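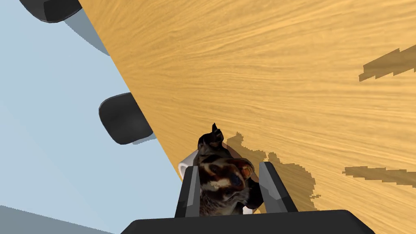
**How often should the planning software be restarted during a day of simulated table work?**

Once, before the first run of the day, and again after any change to the table model. Restarting between ordinary runs clears the stored grasp list and costs more time than it saves.

## Workshop tips: simulated grasping

These tips apply to all users of the Skirnia planner at the Fallau workshop. Last revised 20 Aug 2022.

- **Soft toys.** Plan the grasp on the body of the toy. Ears and tails are thin in the collision model, and the planner will often accept a grasp there that closes on very little.
- **Neighbouring crockery.** Where a toy stands close to something white and glossy, run the segmentation step twice and compare the two masks before planning.
- **Shadows.** Hard, stepped shadow edges on the wood can be read as object outlines. Raise the shadow resolution first. If false outlines remain, set the edge threshold to 34 and leave the other filters alone.
- **Wood grain.** Keep the streaky table texture switched on for perception tests - a plain surface gives flattering results.
- **Closing speed.** Use setting 18 for plush items. Higher values are reserved for rigid objects.
- **Saving scenes.** Save under a new number each time. Scene 103 was overwritten in October and had to be rebuilt from the Piden backup.

Log files should be cleared when the folder passes 1,429 entries. Copy any failed runs to the shared drive beforehand, together with the planner settings in use.

Requests for new toy models go to the Þórarinsdóttir office, using the usual form.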